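How to watch your first live match and follow it online (without losing the plot)

I came to shinty late, by way of my neighbour Iona Drummond, who knocked on my door one afternoon in December and told me I was watching a match with her whether I liked it or not. I spent the first half looking at my phone and the second half shouting. If you've got a new sport to get to grips with on telly, these are the steps I'd go through now.

1. Sort out the stream early

Find out where the match is being shown well before throw-up. Small sports move about a lot, so check the club's own page first and then the league's. Log in, press play on anything at all, and make sure the sound works. I once missed two goals hunting for a password, and I'm still cross!

2. Get the chores out of the way

You want a clear run at it. I put a wash on before the build-up starts, so I'm not up and down all through the first half.

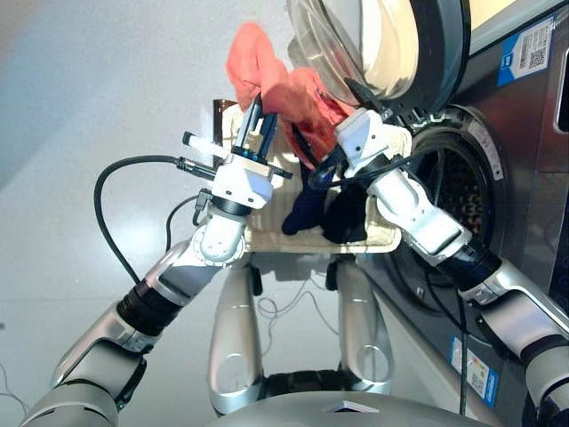

A pink garment at the washing machine.

If you've got kit of your own to wash, pull the socks the right way out first. Mud hides in the toes.

3. Learn three rules and leave the rest

Don't sit down with the whole rulebook. For shinty I learned how you score, what counts as a foul and when the ball goes back to the other side. Everything else I picked up from the commentary, or from Iona groaning.

4. Make a short list of people to follow

A hashtag on its own is chaos, all jokes and people asking what channel it's on. Make a private list instead, with both clubs on it, one reporter and a couple of fans from each end. My pal Kosmas Kokkinos has 40 accounts on his and says he reads them all, which I don't believe for a minute.
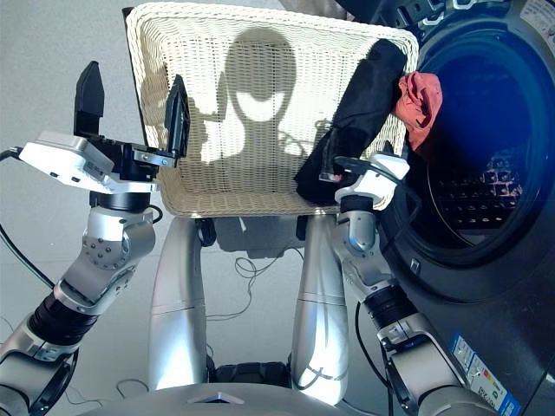 Mute the list if your stream runs behind. Mine lags badly, and more than once I've read "GET IN" while the ball was still at the wrong end of the pitch (heartbreaking, every time). I save the posts for half-time now and scroll back through them with a cup of tea.

5. Post something yourself

Go on! You don't need to be clever. Say it's your first match and ask a question. I asked why the goalie was allowed to use his hand and got lovely long answers from complete strangers, including one Lucyna Adamczyk, who has since talked me through offside twice.

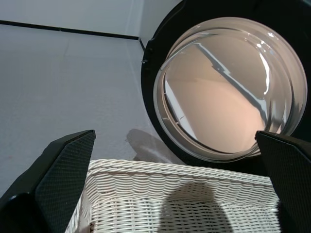 Keep it kind, though. The players in smaller sports are mostly amateurs with work in the morning, and they do read what's written about them. If you wouldn't say it over the fence at the ground, leave it in your drafts.

6. Pick the next one before you switch off

While you're still buzzing, look up the next fixture and stick it in your calendar with a reminder for the night before. Better still, see if there's a ground you can get to. Take a flask and a second pair of gloves.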